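Hi all, and sorry this update is landing at the end of August when I promised it for the start. The Siltus seed library has had a busy summer and I kept thinking I'd write "after the next swap day," and then there was another swap day.

So, where the grant has gone. You gave us 3,980 dollars and we've spent 2,266 of it so far. Most of that was the two drawer cabinets, the packets and the label printer, plus a big order of bean and squash seed from Sostiren to get the shelves looking less sad. The rest is set aside for the fall workshops and the winter heating bill – I know heating wasn't in the first budget, so please tell me if that's a problem and I'll find it elsewhere.

What people want is tomatoes. Tomatoes, tomatoes, and then basil. We ran out of the Trimard paste tomato before the end of April and I had folks asking for it right into June! I've got almost enough saved seed drying in my spare room to fill that drawer again, and a gardener over in Pai has offered more.

The part that hasn't gone well is returns. We ask borrowers to bring back a little seed at the end of the season and not many have done it yet. Some of that is timing (lettuce is only just bolting up here), but I also think our instruction sheet is too long and kind of scary. I'm rewriting it as one page with big type.

Next up are two seed cleaning evenings, both on a Monday, and a proper count of what's in the drawers before the frost. I'll send the receipts separately once I've scanned them. 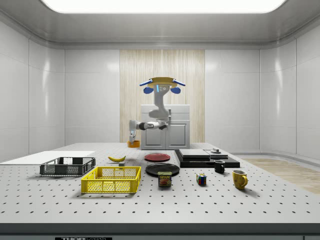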